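How to get a two-armed ice station working behind a bar (and keep your bar staff on side)

I run the bar side of Collado, and since August a good chunk of my shift has gone on teaching a pair of robot arms to put ice in wine glasses. A few of you have asked how we set ours up, so I've written it down while I still remember what went wrong!

Start with the job, before you touch the kit. We sat down with everyone who works evenings and asked which bit of the shift they'd happily give away. Ice won by a mile. It's dull, it's cold on the fingers, and it always needs doing when three people are waiting to order. Pick something your own lot are sick of and you'll get far less muttering later.

Next, sort the surface. Put down something plain and brown so clear glass isn't sitting on bright white, and leave the rest of the table alone. One glass and one bowl of ice is plenty to start with. I tried six glasses on my first go and spent the evening apologising to the dishwasher.
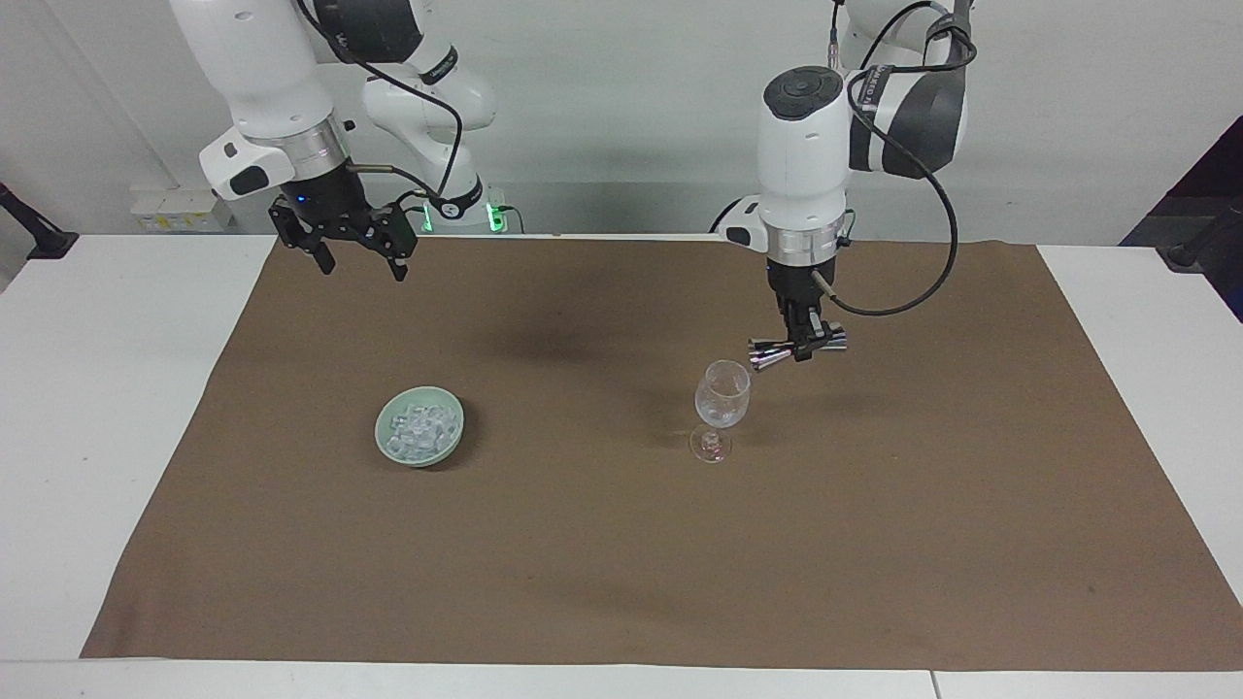 Hiwot Gashaw told me I should say plainly that her hours didn't go down when the arms came in, but her evenings did change: she talks to customers more now, and she also gets called over whenever a cube lands in the wrong place, and she'd like that second part written into the job properly and paid as such. Fair enough. It's in the rota now as "station minder", 20 minutes at a time, then swap.

So, step three is people. Decide who stops the arms, who refills the ice and who wipes down, and put it on the wall. Everyone on shift should know where the stop button is – and should have pressed it at least once on a quiet afternoon, so it doesn't feel like a big deal.

Then teach the scoop. Go slowly, and keep to the same glass in the same spot until you're bored of it. Keep the ice bowl within easy reach and top it up before it gets low, as ours was hopeless at chasing the last few cubes round the bottom. Once a run goes well, move the glass a little and try again.
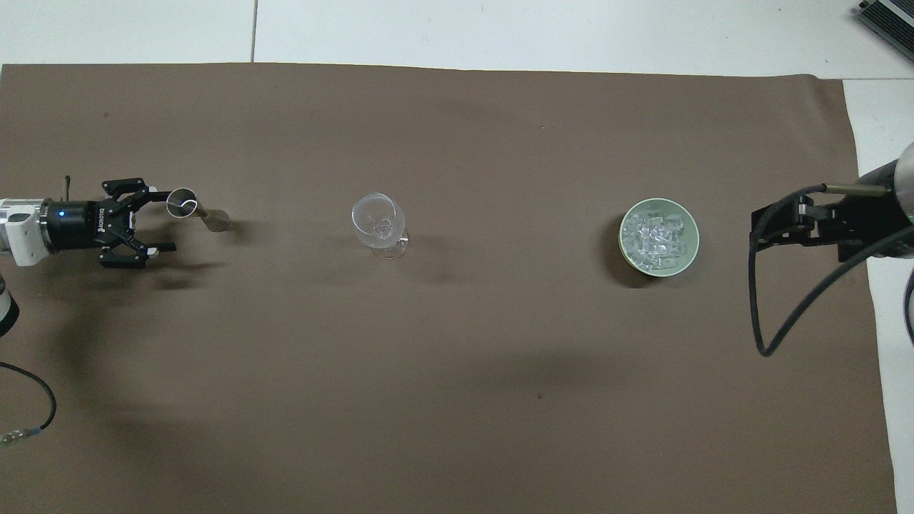
Scoop, glass and ice bowl set out for practice.

Last of all, keep a paper log. Ours has 1293 tries in it, with a column for what the minder had to do afterwards, and that column is the one I read first. We changed the refill routine because of it, and moved the whole station further from the till. Our other place, Batgate, starts with theirs next, and I've asked them to leave the robots switched off on busy nights until the staff say they're ready.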